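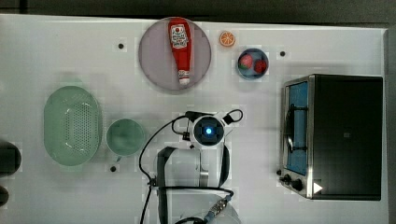

Ketchup on a plate. The whole problem, more or less.

Quick one tonight, I have to be up early and I still owe two people emails. But I promised in November I'd write up the "can they do chores yet" thing and it is now 11 March 2019 so. Here goes.

Short answer: no. Longer answer: some, sort of, if you set the table for them first and you are not hungry.

Background for anyone new. I spent nine years on a packing line before I started writing about this stuff, and I still judge every arm I see by whether I'd have wanted it standing next to me on a late shift. Speed matters less than you'd think. What I want to know is what happens when the thing is not where it was yesterday. On a line the box is always where it was yesterday, somebody got paid to make sure of that. In a kitchen nothing is ever where it was yesterday. My kitchen anyway.

So. Clearing a table. Everybody's favorite test, because everybody has a table. You'd think it's one job. It's maybe a dozen jobs that happen to share a surface. Pick up the fruit without squashing it. Pick up the bottle without squirting it. Get the plate, but only after the bottle is off the plate. Know that the bottle doesn't live on the plate. That last one is the killer and it has nothing to do with hands at all.

I went back and forth on this with Natália Mendes, who builds grippers and is much more patient than me. Her line is that the hand is further along than people give it credit for. Give her a known object in a known spot and she'll get it picked up all day. I said great, give me an unknown one in a stupid spot. She said give me two years. I wrote that down Natália, I have the notebook.

Kvido Ševčík takes the opposite side. He thinks hands are the hard part and will stay the hard part, and the knowing-where-things-go bit will get solved by throwing enough recorded examples at it. Hours and hours of people steering arms around breakfast stuff. Could be. I asked how many hours and he got vague, which for Kvido is rare.

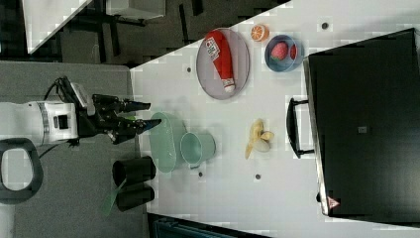

What I'd really like is a machine that puts up with mess that isn't on a list. Most demos I get sent have three colored blocks and a bin. Fine, blocks don't roll and they don't bruise. A cup on its side next to a tray is already a better question, do you grab it by the rim, do you stand it up first, does it roll off while you're thinking. And then the peeled banana with the skin flopped open. I would not know how to write down instructions for picking that up and I've been doing it since I was three. Do you take the peel? The fruit? Both and hope? A ketchup bottle at least has the decency to be stiff-ish.

Soft stuff in general. Strawberries. Squeeze too little and it drops, too much and you have jam. People talk about force sensing like it's a box you tick. Afaf Semaan ran a produce station for years (real one, humans, apples mostly) and she told me new hires took a couple of weeks to stop bruising things, and those were people who came with a complete set of fingers and had eaten fruit before. I think about that a lot.

OK numbers, because someone always asks in the comments. Last month I timed myself clearing and wiping our table after breakfast, four of us, the usual wreckage. 300 seconds. I wasn't hurrying, I had the radio on. Then Branislav Gajdoš let me sit in while his group's arm did a much easier version, no wiping, no glass. 414 seconds, and it had 2 goes at the spoon. He was pretty happy with it! And he should be, a year ago it wouldn't have finished. But my kids would have wandered off by the second minute and one of them would of eaten the test objects.

Where I do see it working is the shop floor, the boring half of it. Machine tending, moving totes, anything with a jig. Perihan Erdem's place has a Kevo doing end-of-line stacking and she says she forgets it's there, highest praise there is. They tried it on mixed returns and gave up after a week. Bags, straps, things inside other things. Same problem as the breakfast table really, just with more cardboard.

Somebody will mention the Tamayo. Yes I saw the video. Folding a towel, very nice towel, very flat to start with. Show me one from the bottom of the hamper. Also would like to see the same video at normal speed please and thank you.

And the Truvberg people emailed to say I was unfair to them last time. I reread it. I was a bit unfair. Their loader does what they say it does, it just doesnt do what the headline said it did, and the headline wasn't theirs. Sorry about that, fixed in the old post.

What would change my mind: one arm, one ordinary table, somebody's aunt sets it however she likes, and nobody from the team touches anything until it's clear. Dishes in the rack, fruit in the bowl, ketchup in the fridge door. I don't care if it takes an hour. I'll drive out and watch the whole hour, I'll bring sandwiches.

Next post is the Tikden vacuum, which ate a sock and then ate the other sock. Comments are open, moderation is slow this week, be nice to Kvido.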